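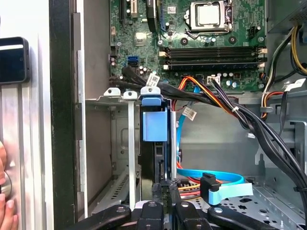

Old towers: keep fixing or recycle?

Cuadros
I have 17 desktop towers left over from my shop office. Most only need memory or a drive. My wife wants them gone by November. Is it worth fixing them and selling them cheap, or should I take the load to the county drop-off?

Mutitgate
Fix them. I sold 13 last year at a church sale and could have sold more. Parents want something for homework and don't care how old it is. Wipe the drives first.
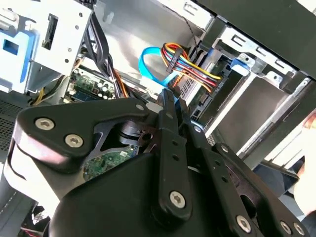
Inside one of the towers, cables and drive bays

Zelach
I disagree. The power draw on old office machines is bad, and the buyer pays for that every month. A used laptop costs a little more and does the same job. You also end up doing free support for a year.

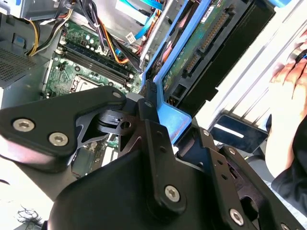 Celov
Depends on the age. If it can't run a current operating system, recycle it. If it can, put in a cheap solid state drive and sell it. I pull the old drives and keep them — I don't trust a wipe on a disk that held payroll.

Mutitgate
Free support was never a problem for me. I wrote "as is" on the receipt and got 3 calls total.
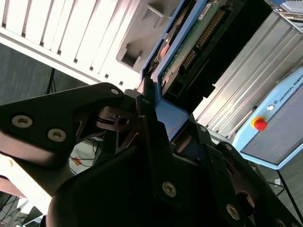
Two of those were people who forgot their password. I'd still do it again.

Zelach
Then you had better buyers than I did.

Cuadros
Thanks. I'll check which ones can take a current system and recycle the rest. The payroll drives stay with me. Does anyone know if the drop-off takes monitors too?

Celov
Ours does, but they charge per screen. Call first.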